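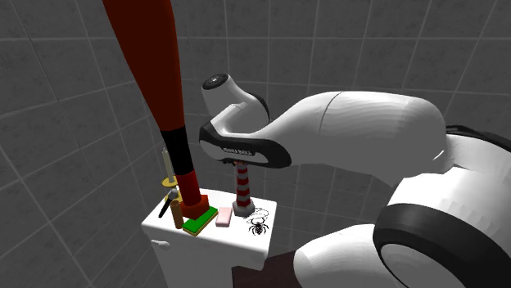 The arm holding the hair dryer over a crowded tank lid in our simulator, before we'd paid for any hardware.

How to budget for a small robot arm (and not blow it all on the arm)

I've helped put together three equipment plans for small workshops now, and every one of them started the same way: somebody picked an arm they liked, wrote down the price, and called it a budget. I did it myself the first time! So this is the order I'd go in today, and you can do most of it before you talk to a single salesperson.

Step 1: Write down the most awkward job first

Our plan was for a bathroom tidying arm, and we were tempted to price it around picking up a bar of soap. Soap is easy. A hair dryer is bulky, rounded and lopsided in the hand, and if you're moving it around over a striped candle on a narrow lid you need decent control right out at the end of the arm. Pick your worst object and let that set the payload and the gripper.

Step 2: Mock it up in simulation

Build a rough version of your space and load it up with clutter. We went a bit silly (there's a baseball bat and a spider in ours) but odd shapes are good for you at this stage. What you're looking for is how much room the arm itself takes up. Ours filled half the view and I'd been planning to squeeze it in beside a vanity. That one afternoon changed our shortlist from the Plerkano to the shorter Fevari.

Give yourself 40 hours for this step, and put those hours in the budget as labour. They're a real cost even if it's you doing them in your slippers.

Step 3: Split the money before you get quotes

My starting split goes like this:

Arm and controller: 56 percent
Gripper and spare fingers: 8 percent
Everything else: whatever's left

"Everything else" is mounting, cabling, guarding, freight, training and the electrician. If a quote for the arm eats into that last line, look at a smaller arm.

Step 4: Ask for quotes the same way every time

Eldana Zeleke, who does our purchasing, made me send one identical page to every supplier, and it's the best habit I've picked up. List your reach, your heaviest object, your mounting height and how long the cable run is. Then ask what's not included. Orellana came back with the cheapest number until we saw the controller was priced separately. Suvex had a longer warranty but wanted more than 48 days for delivery, so have a think about your timeline as well as your dollars.

Step 5: Rent if you can

A month's rental in July told us more about noise and floor space than any brochure. Check whether the rental fee comes off the purchase price, and get that in writing.

Step 6: Plan the second year

Pop in a line for service, replacement cables and fingertips. Remedios Saludo keeps ours on the same spreadsheet as the original quotes, one tab over, and we go through it together before any new order goes out.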